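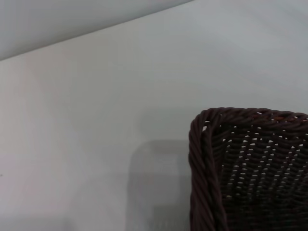
Theda Rothe
Home and kitchen columnist
7/1/24

I have a soft spot for dark woven baskets. There's one on the table as I write, a deep chocolate brown with a thick twisted rim, and I'd happily own three more if I had the shelves. They do collect dust, though, and it loves to settle in the grooves of a rim like that!

So this is what I do. First I take everything out (you'd be amazed how many rubber bands I own), turn the basket upside down over the sink and give the bottom a few good slaps. Then I go along the rim with a dry paintbrush, the cheap 2 inch kind, following the slant of the twists. A toothbrush works too, but it's slow going and my wrist gets cranky.

If it still looks dull, I wipe it with a cloth wrung out in warm water and one drop of dish soap. Don't soak it. I left one in the tub in February and the bottom never sat flat again. Natural fiber gets a full day to dry, out of the sun. The plastic kind is ready by supper.

A pale table shows every scuff a basket leaves, so mine gets a circle of felt glued underneath. Heather Tamihana wrote in to say she uses old sweater sleeves, cut open and stitched on, and I'm going to try that next.

Oh, and snagged strands: snip them with nail scissors, close to the weave. Pulling only makes a longer one.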